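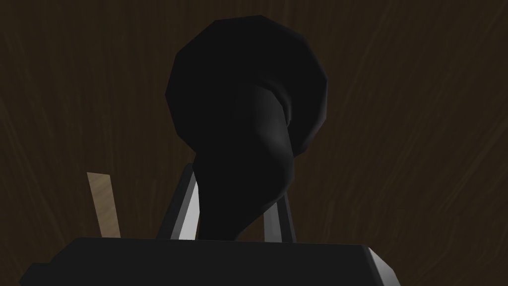
Maksym Stelmakh wrote to us in July to say that his stream had run past the house all his life and he had never thought of it as anything but a place for the dog to get muddy, and could we please tell him, in words he could follow, whether a Pinto would suit it. We were very glad to, and much of what follows began as our letter back to him.

Sekomton Pinto Micro-Hydro Turbine

The Pinto is the smallest water turbine we make, and (we'll admit it) the one we are fondest of. It is meant for a house, a workshop or a small farm with a stream that keeps going most of the year and a decent bit of slope for it to run down. Water is taken off at the top through a screened intake, comes down a buried pipe and turns the runner inside the housing. Then it goes straight back into the stream a little lower down, none the worse for the trip. Day and night, in sun or fog, so long as there is water in the pipe you have power coming out of the other end.

Is my stream good enough?

Two things matter, and they are the drop and the flow. The Pinto needs at least eight metres of drop between the intake and the turbine, measured straight down and not along the bank – a mistake plenty of people make with a tape measure and a lot of optimism! For the flow, a bucket and a watch will give you a fair first idea. Please do it at the end of a dry spell as well as after rain, and send us both results. We would sooner tell you early that a stream is too lazy than have you dig a trench for nothing.

You will very likely need permission to take water, even though you are putting it back. The rules vary a good deal from place to place, so do ring your local office before you order, and leave plenty of time for the answer.

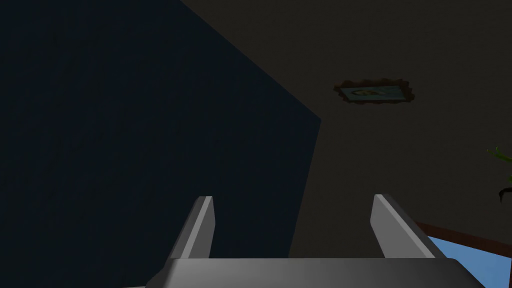

Nadiia Kravchuk asked whether the turbine could be heard from a bedroom window, and added that she would put up with a hum but certainly not a whine. A hum is a fair word for it. Most owners house theirs in a small stone or timber shed with a bit of lining on the walls, and after that the stream itself is usually the louder of the two. If your shed has to stand close to the house, order the Faser mounting pads, which go under the feet and keep the vibration out of the floor.

What comes in the crate

Turbine and generator, ready assembled on a steel base
Clidance control box, with wall bracket
Intake screen and frame
20 metres of armoured cable
Pressure gauge and main valve
Printed handbook, with a proper index

The crate weighs 83 kg, so have a friend or a sack truck ready on delivery day. Pipe is not included, as every site wants a different length, but we are happy to work out the size for you.
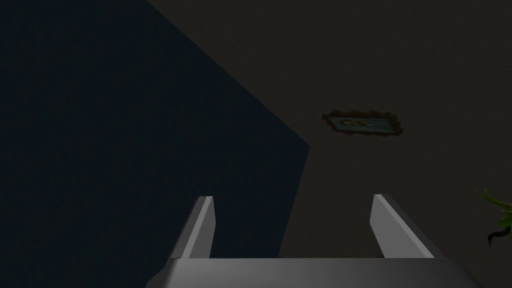

Looking after it

Clear the screen whenever leaves are falling, which in autumn may mean every morning – some owners come to enjoy the walk. Grease the bearings once a year and look over the seals while you are there. Spare seals, bearings and runners are all kept on the shelf and go out by ordinary post.

Price and ordering

The Pinto costs £3889 including tax, with delivery worked out by postcode. Price last checked 5/12/23. Faser pads are sold separately, as a set. To order, or just to talk about your stream, use the enquiry form and tell us your drop, your flow and how far the shed will be from the house. A rough sketch on the back of an envelope is very welcome too.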